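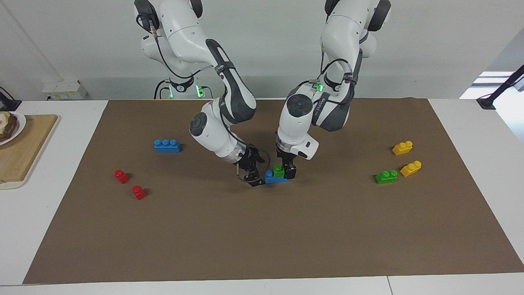 Chapter 4
Building with Bricks

In this chapter you will learn
how a stud and a hollow hold two bricks together
why the order of building matters
how to write instructions that another person can follow

4.1 A short stack

The simplest thing that can be built from toy bricks is a stack of two: a green brick on top of a blue one, say. It looks like very little work, yet several decisions go into it. Someone has to choose which brick goes underneath, which way round it should face, and where on the table the stack will stand. If more bricks are to be added later, the other pieces need to be kept within reach but clear of the building space.

Large plastic bricks are used throughout this chapter. Their studs are easy to see and easy to count, and a brick may have one stud, two or three. Colour has no effect on how the bricks fit. We use it only as a name, so that "the red brick" means the same thing to everybody at the table.

4.2 Laying out the work

Spread a sheet of brown paper over the table before you begin. It stops the bricks sliding and shows clearly where the work area ends. Place the bricks flat on the paper with gaps between them. A brick lying at an angle is no trouble, but it must be turned before it will line up with the one below.

Danica Omerović taught this unit for 19 years at the Cakska workshop school. Her pupils were given 60 seconds to look at the loose bricks before touching any of them. She found that pairs who used the whole minute seldom had to take a stack apart again.

4.3 Pressing and lining up

Hold the upper brick by its sides and lower it until it rests on the stud. Check that the edges are level, then press straight down. Pressing on one corner tips the brick and leaves a gap on the other side. To turn a brick a quarter of the way round, rotate it through 90 degrees before lowering it.

Key words
stud: the raised part on top of a brick
base: the lowest brick in a stack
align: to bring edges into line

Before you read on

Work with a partner. Build a stack of two bricks behind a screen and describe it aloud. Your partner builds from your words alone. Compare the two stacks and note down any word that caused a mistake. You will need your notes in section 4.4.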